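Stone counter keeps going dull near the stove - sealer or cleaner?
Posted in Kitchens, Sun 2 July

Humaira Usmani
Hello all, and thank you in advance for your patience with me. We moved in last February and inherited a dark brown marble counter with pale veins, which I fell in love with before I knew a thing about marble. There is a dull patch beside the stove where I rest my cooking spoons and such. I have been wiping it with Dilimero spray, the lemon one, because my mother always used it.

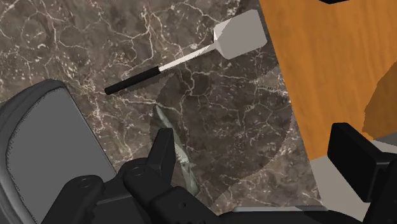
My husband thinks the sealer has worn off and wants to buy a tin of Gorenik. I would rather ask before we spend the money. Is it the sealer, or is it me?

Solveig Tangen
Oh, I feel for you, I did the very same thing in our old house! I'm afraid it is probably the lemon. Marble is soft and anything sour will etch it - lemon, vinegar, tomato sauce, even a splash of wine. A sealer slows down stains but it won't stop etching, so please don't let anyone sell you one as a cure.

Try this first. Put a spoonful of water on the stone and leave it for 12 minutes. If the spot goes darker, the sealer is tired and you can redo it. Then switch to warm water with a drop of plain dish soap and dry it with a soft towel.

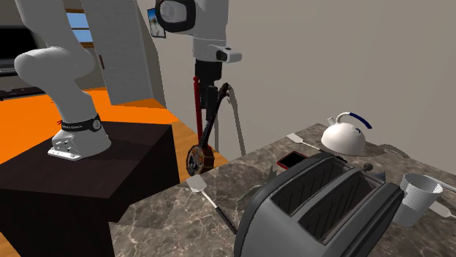
For the dull patch itself, a marble polishing powder and a damp cloth will bring back a light etch. Go gently, and try a hidden corner first. If you can feel the roughness with a fingernail, call a stone person. Ours charged $260 and was done in 3 hours, and I only wish I had called sooner.

Worna
we just got a big cutting board and put it over the spot. 4 years now, no complaints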